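4.2 Clutter and close-range failures

The Vundgate planner separates view selection from grasp ranking. A head view proposes targets; the wrist view is consulted only after the arm reaches its pre-grasp pose. Touching fruit is the harder case for the segmenter, which tends to merge neighbors of similar hue into one mask (Figure 3). 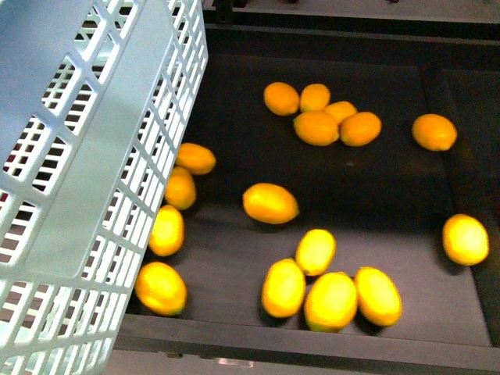 Figure 3. Head view of lemons in a dark tray beside a tilted crate.

Eilif Moen objects that merged masks are a labeling problem and should be fixed before any planner is blamed. We kept the labels fixed so that the ranking term could be tested alone. Of 331 logged proposals, 51 were rejected for mask overlap.

Cloth held near the lens causes a different fault. Depth is lost over much of the view, and the pose filter locks onto background structure such as curtain pleats.
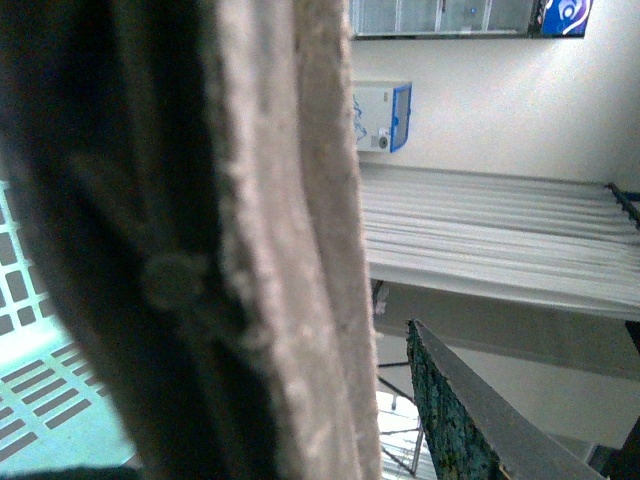
Word count: 1,940 | Reading time: 8 min

Figure 4. Wrist view with fabric at close range.

The Osturus filter therefore drops background features whenever valid depth covers less than 40 percent of the view. The threshold was set by hand and was not tuned per object.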